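Route flap damping

Route flap damping is a way for a router to stop listening, for a little while, to a route that keeps coming and going. Each time the route drops away, the router adds a penalty to its score, and once the score climbs past a set limit the route is put aside until it has had a good long rest. 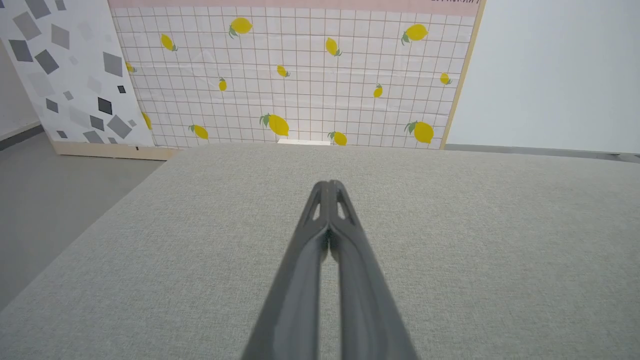

How the penalty fades

The score doesn't stay put, happily enough! It shrinks by half over a fixed stretch of time called the half-life, so a route that behaves itself for a while will find its way back into the table, usually with no help from an operator. 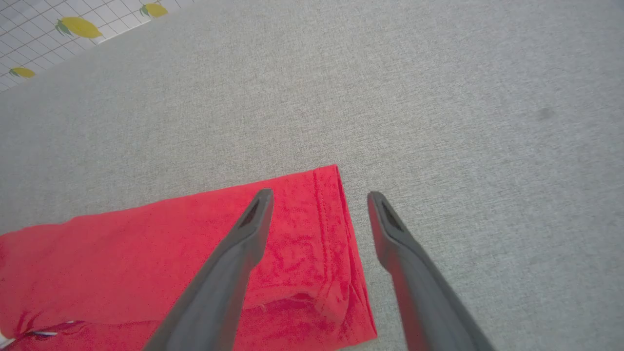 Use at Kevley

The regional network Kevley turned damping on for 138 peering sessions, with a half-life of 12 minutes, and kept it that way for years. Padmavathi Shetty and Lewis Menzies later went through the logs (a patient piece of work, by all accounts) and found 17 customer routes that had been held back after a single fault, mostly on account of path hunting, where one withdrawal sets off a whole string of updates further along.

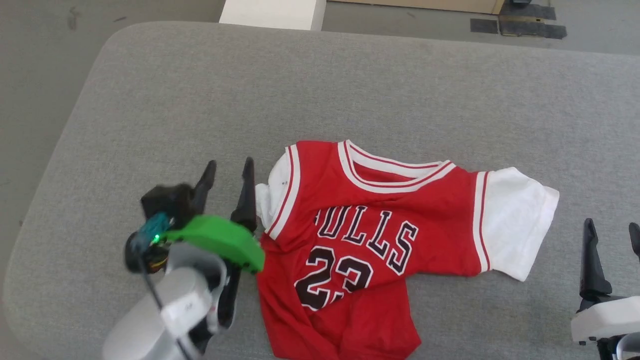

The limit was raised after that, and damping was left on only for the noisiest peers.

See also: Route reflector; Graceful restart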